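Notizen Vortrag »Ordnung im Bastelzimmer«, Stand Dezember — Beamer ab 18:30, vorher Ton testen!

## Einstieg

- Kurz vorstellen, nicht zu lang werden (letztes Mal hab ich acht Minuten über meine Nähmaschine geredet).
- Frage in die Runde: Wer hat zu Hause Krepp, Band oder Filz doppelt gekauft, weil die erste Packung verschwunden war? Hände hoch, ich melde mich selber auch.

## Wie es bei mir anfing

Als ich das Lager vom Kursraum Bament übernommen habe, lagen da 162 angefangene Rollen. Band, Papier, Bordüre, alles durcheinander in einer Umzugskiste — wer Grün wollte, hat gekippt und gewühlt. Gøran Tangen hat mir damals ein Regal von Penport hingestellt und gemeint, das sei jetzt gelöst. War es natürlich nicht, das Regal war nach einer Woche genauso voll!

Hier Pause lassen, da lachen meistens welche.

## Sortieren nach Griff

Also: 2 Körbe pro Tisch, mehr nicht. Einer für das, was heute gebraucht wird, einer für Reste. Farben sortiere ich erst im Schrank, am Tisch ist mir das egal. Falls jemand nach Boxen mit Deckel fragt: hab ich probiert, die Deckel liegen nach einer Stunde irgendwo.

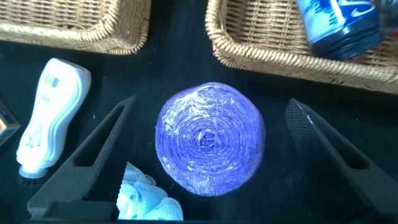 Rollen sind bei mir der dankbarste Fall, die bleiben nämlich von selber ordentlich, solange man sie nicht aufreißt und dann offen rumfliegen lässt. Die lila Rolle ist noch eng gewickelt und steckt in ihrer dünnen Klarsichtfolie, genau so will ich sie im Korb haben. Flechtkörbe mag ich lieber als Plastik, die stehen auch mal im Flur, ohne dass ich mich ärgere. Geld für den ganzen Umbau: 300 Kronen (nicht 3000, wie im Programmheft steht — bitte laut korrigieren!).

## Zum Schluss

- Zettel von Lie auslegen, zum Mitnehmen
- Fragen, dann Kaffee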